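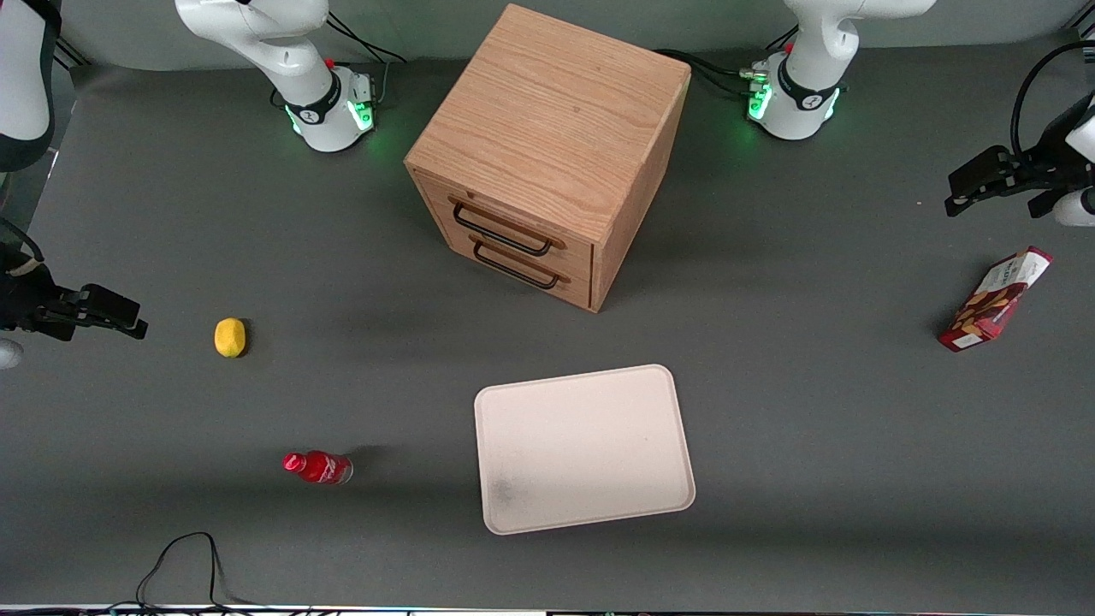
Drawer and tray sessions: where we are

27 Oct 2024

The two-arm station at Kosuritz has now passed 2,000 accepted recordings for the drawer and tray set. The last batch went over to Hitater for training this week, and the next one is already being recorded. This item covers what the set contains, what we have changed since the last newsletter, and what people booked on the station in November should know.

For those who have not followed the work, the set is built on one small group of jobs. The person driving the arms is given a short written instruction, such as "put the lemon on the tray" or "open the top drawer, put the snack box in, close the drawer". They carry it out by hand control while the joint positions, the gripper openings and the camera views are stored together. A recording is one instruction done from start to finish. The model is trained on the recordings and then has to do the same jobs by itself with the objects in places it has not met before.

The objects are kept ordinary on purpose. We use the two-drawer wooden cabinet, the light tray, a lemon, a red bottle and a snack box. The lemon is small and rounded, so the fingers have to close near the middle of it. The bottle normally starts on its side and is slippery to hold near the cap. The snack box is easy to pick up but awkward to set down square, and when it goes into a drawer it has to be turned first. We tried a softer packet in its place for a while and dropped it, as it changed shape after a few grasps and the early recordings no longer matched the later ones.

Layouts

Each layout is used for 8 recordings and then changed. Before that rule came in, some operators kept one layout for a whole morning, and the model learned where things usually were instead of looking for them. The cabinet stays at the back between the two arm bases. The tray can be turned a little either way. Loose objects can go anywhere both the cameras and at least one arm can reach, and they should not be lined up neatly. If you find yourself putting the lemon back in the same spot every time, use the printed layout cards in the folder.

Which arm to use

We had a long discussion about this with the Lacerda group, who work with a similar pair of arms. The agreed rule is that the nearer arm does the picking. Objects on the centre line may be taken by either arm, and we want a fair mix of both. For the drawers, one arm pulls the handle and holds the drawer open while the other places the object. The lower handle sits close under the upper one, so come in slowly and level. Most of our rejected drawer recordings are ones where a finger caught the wrong handle.

Mistakes and recoveries

Please do not stop a recording because of a missed grasp. If the object is still on the table and can be reached, open the gripper, back off and try again. These recordings are useful and we are short of them - only 25 in the last batch were marked as recoveries. Stop and discard if an object leaves the table, if the cabinet is pushed out of place, or if a hand goes into the working area. Note the reason in the log. "Bad" is not a reason.

Changes to the software

Recordings are now labelled in Zalel, which replaces the shared spreadsheet. You can type the instruction, mark the outcome and add a comment without leaving the control position. The old sheet will stay open for reading but no new lines should go into it. There is a known fault where the comment is lost if you press save twice. A fix is promised, and until then please press it once and wait.

Early results

The model trained on the first half of the set puts the lemon and the snack box on the tray fairly reliably. It is weaker with the bottle, and often closes the gripper too early. Opening the upper drawer works on most attempts. Closing it again is less good, and the arm sometimes stops with the drawer still a little way out. We think this comes from the recordings themselves, where several of us ended as soon as the drawer looked shut from the control position. From now on, push until it stops and hold for 2 seconds before ending the recording.

November bookings

Morning slots are nearly full and there is more space in the afternoons. New operators need one practice session before their recordings count. The November batch will be mostly two-arm drawer work, with the bottle in every layout. Please return all the objects to the shelf when you finish, and park both arms before switching over to the next person.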